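Council to lend refurbished computers to residents from November

Residents of Zavala who do not have a computer at home will be able to borrow one free of charge from November, under a scheme agreed by the town council.

The lending service will run from the library in Bretura Street. It will start with 248 machines, most of them desktop computers that were replaced when the council's own offices changed their equipment last year. Each one will be lent with a screen, keyboard and mouse for up to 4 months. Loans can be renewed once if there is no waiting list.

Anyone over 16 with a library card and an address in the town can apply. Families with children at school and people looking for work will be served first.

Bongani Mokoena, who manages the library, said staff had been asking for something of the kind for a long time.

"We have people filling in housing forms on a phone with a cracked screen, or queueing for a desk here at half past four when the schools come out," he said. "An hour on a library computer is fine for some things, but you can't do a college course that way." 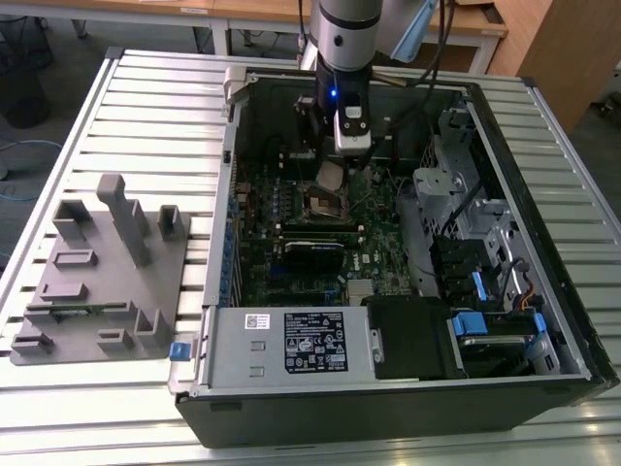 An open desktop computer with its motherboard on view.

The council has signed a contract with Skomix, a local repair firm, to check the machines before they go out and to mend any that come back with faults. Old files will be wiped and each computer will be fitted with a word processor, a web browser and a program for video calls. Parts from machines that cannot be saved will be kept as spares.

Borrowers will not be charged for normal wear. A deposit was discussed at an earlier meeting but councillors voted against it - the highest figure put forward was 20 per cent of the value of the computer.

The scheme does not include an internet connection. Councillor Gordon Lavoie, who voted in favour, said this was its main weakness and that he would raise it again when the budget is reviewed.

"A computer with no connection is only half the job," he said. "We are talking to Wendis about a cheaper tariff for borrowers, but there is nothing signed and I don't want to promise it."

Wendis, which supplies broadband to much of the town, confirmed that talks were taking place.

The library will also hold two free classes a week for people who have not used a computer before. Places must be booked at the front desk.

Application forms will be available at the library and at the council offices. People who cannot collect a computer themselves can ask for it to be delivered - this should be marked on the form. The library is open until 6pm on weekdays.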